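How to run a one-on-one with someone you manage (when you've got 30 minutes and no plan)

Posted 13 April 2021

Quick one today. I get asked for this every time we promote somebody at Utura so I'm writing it down and then I can just send the link.

This is for new managers. Weekly or every other week, one person, half an hour. If you have a team of 3 you can do all of them in a morning, but don't, you'll be useless by the last one.

Before the meeting

Make one shared doc per person. Not a fancy tool. We tried Rililine in January for this and people spent more time on the templates than on the talking — went back to a plain doc with a date at the top. Both of you can write in it. Newest stuff on top.

Put the meeting on the calendar as repeating, and don't move it more than you have to. Moving it twice in a row tells them something, and it's not something you want to tell them. 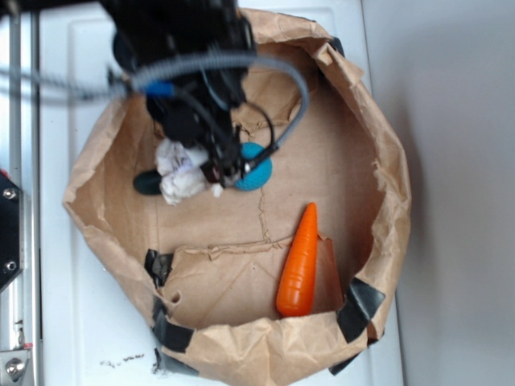
Then five minutes before, read last time's notes. Look for anything you said you would do. If you didn't do it, that's your first topic. Say so, give a new date, move on. No long apology.

Step 1. Let them start

Ask what's on their mind and then be quiet. Really quiet. It'll feel like a long time, it's probably four seconds. If they come with a list, go down the list. Their list beats yours.

If you get "nothing really, all good" have a couple of questions ready:

What took longer than it should have this week?
Who are you waiting on?
What would you drop if I let you?

The third one gets the best answers, in my experience. Somebody once told me they would drop the weekly report for the Ciltovton account, all 337 rows of it, and when I asked the client they had stopped opening it. So we stopped sending it. Whole afternoon back.

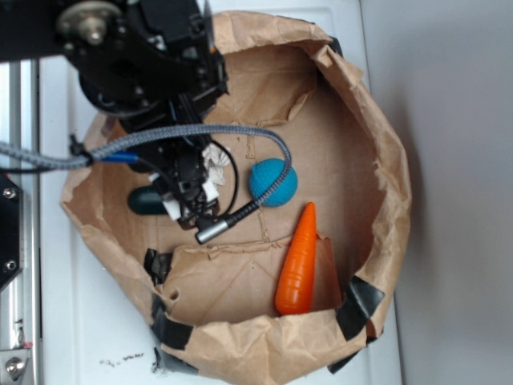
Write down what they say in their words. Don't tidy it into manager language, they will read it later and not recognize it.

Step 2. Your stuff, short

Pick 2 things at most. One can be a piece of feedback, and be specific about it. "Good job on the Timmermans call" is nice but it does nothing. "When they pushed on price you asked what the budget was for before you answered, do that again" — that they can use.

Same with the harder kind. Say what you saw, say what it caused, ask how they see it. Then stop talking agian. If you're going to say something hard do it in the first half of the meeting, so there's time left to talk it over. Minute 28 is too late.

Status updates don't belong here. If you're asking "where are we with" more than once, move it to email.
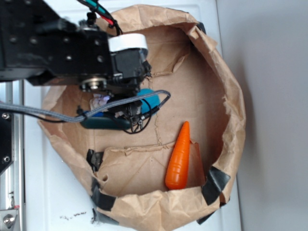
Also keep an eye on the clock but don't stare at it. I put a watch on the desk. Checking your phone for the time looks like checking your phone.

Step 3. Write down who does what

Last five minutes. Each of you says out loud what you're taking away, with a date. Goes in the doc right then, not after, becuase after doesn't happen. Two or three lines is plenty.

If a line has been copied over three meetings running, either do it that day or delete it. 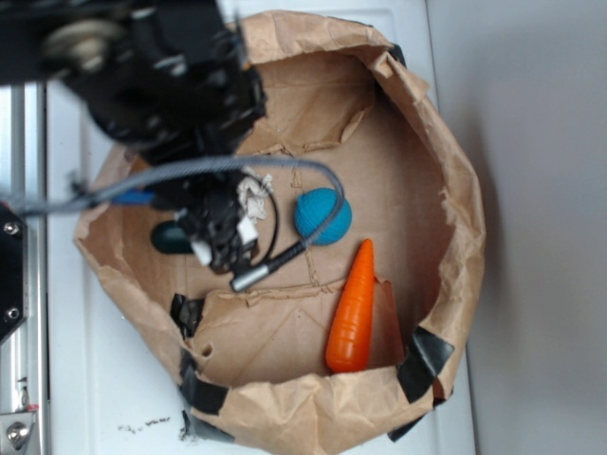
Step 4. Every couple of months, ask about the meeting

Is this useful, should it be shorter, should we walk instead of sit, do you want it less often. Some people do want it less often and that's fine once they've settled in. New people, keep it weekly.

Remote

Camera is their choice. Phone call is fine, often better. Keep the doc open on both ends so they can see you typing and don't wonder what the clicking is.

Pay questions

Come up more than you'd think. If you don't know, say you don't know and say when you will. Never guess at a number in a one-on-one. They will remember it and they'll be right to.

Will do skip-levels in another post, that's its own thing.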